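Back from the rink, feet still numb

Quick one tonight because I have to be up at 5 and I haven't washed any of the gear yet. It's in the hall. The hall smells like the hall always smells in April.

So. Playoffs. We're in them, somehow. Lumwood squeaked in on the last night of the regular season when Meltbridge lost to a team that had won maybe twice all year. I was in the grocery store parking lot refreshing my phone with a frozen pizza on my lap. Yelled. A woman with a cart gave me a look and fair enough.

For anyone new, this is adult rec hockey, bottom division, late ice. The people in it have jobs and bad knees. We play at 10 at night when the kids are done, and the sheet is chewed up by then, and the one good shower is always taken by the other team. I have been doing it for 8 years and I would not give it up for anything.

First round was us against Tredero. They're fast. Young too, half of them still have all their own cartilage. They beat us twice this season and the second one was ugly, we quit on it in the third and everybody knew it. Nobody went for food after. Just got in our cars.

This time Geeta Goel was back in net, which changes everything about how we play. When she's there we don't panic and collapse in front of the crease like a bunch of shopping bags. She talks the whole game. "Left, left, Wafula, LEFT." You hear it in your sleep. She'd been out since the winter with a groin pull and we'd been using whoever we could find, including me for one period, and we will not be discussing that period.

First period, no score. I had a breakaway (sort of, their guy fell) and put it straight into the goalies chest. Second period they got one off a deflection, nothing Geeta could do. Then Stepan Pylypenko tied it with the slowest shot I have ever seen go in a net. It just sort of wandered in there. He celebrated like it was overtime in a game seven, knee slide and everything, and then couldn't get back up off the knee and had to be helped to the bench.

Third period was all them. I think we had two shots. Wafula Mwaipopo blocked one with the inside of his foot, right where there's no padding, and finished the shift hopping. Then 9 seconds left, faceoff in their end, our only one in forever, and Hooman Yazdani wins it clean back to me and I did not shoot. I know. I KNOW. I slid it over to Stepan, he fanned on it, it hit a skate, and Hooman banged in the rebound. 2-1. I don't even remember the horn. I remember being at the bottom of a pile with somebody's glove in my mouth.

I've been thinking about the not shooting. All year I'd been shooting from there and hitting shin pads. Parvaneh Sharifi runs our bench, used to play real hockey, way above any of us, and she's been after me since the fall to look up before I let it go. Just look up. It's one thing. Took me till the last play of a playoff game to do it and I'm not sure I even meant to. I'm going to tell her I meant to.

Handshake line was good. Their captain told Geeta she was a pain in the neck, which from him is basically flowers. One of their defensemen has a kid starting learn-to-skate and wanted to know where we got the little helmets last year, so I stood there at the blue line talking about helmet sizes in full gear while the Zamboni guy leaned on his horn. Must text him the name of the place.

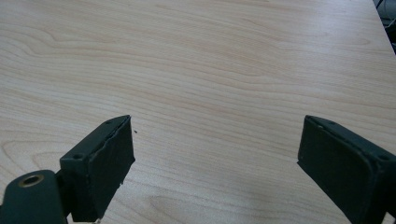 Do we have a real shot against Meltbridge in the next round, if they get through? Only if Geeta stays healthy and we keep our shifts short, because their top line never gets tired and we get tired tying our skates.

Other stuff, fast. Obi, the team dog, well Hooman's dog, was in the lobby again and ate most of a pretzel off the bench. He's fine. League fees are due before the next game and I'm not chasing people this time, you know who you are. Somebody left a black elbow pad in room two, left arm, it's in my trunk now and it is ripe. Also I need to get my skates done, I caught an edge twice on nothing and there's a nick in the right one I can feel with a thumbnail.

Wafula's foot is purple but he says he's playing. He sent the group chat a photo of it at breakfast time, thanks for that.

Ok. Gear. Then bed. Next game is the late slot again, come if you want, bring a blanket becuase the heaters over the stands are still out.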